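Toy library in Lendard: new hours

From October the toy library on Ferreira Street opens at 3 p.m., one hour earlier than before. Members can borrow four toys for three weeks.
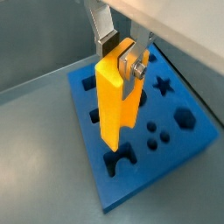
We now have 312 families, and the card still costs nothing. Please return puzzles with all their pieces in the cloth bag.

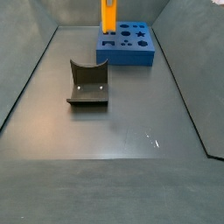 One mother wrote to us that three weeks is too short for a child who loves the same toy every day. You may renew once, at the desk or by phone. 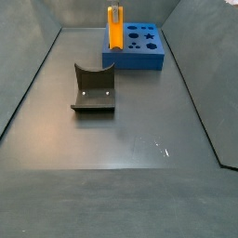

Yellow block in the blue foam shape sorter.

Baby toys are now on the low shelf by the door.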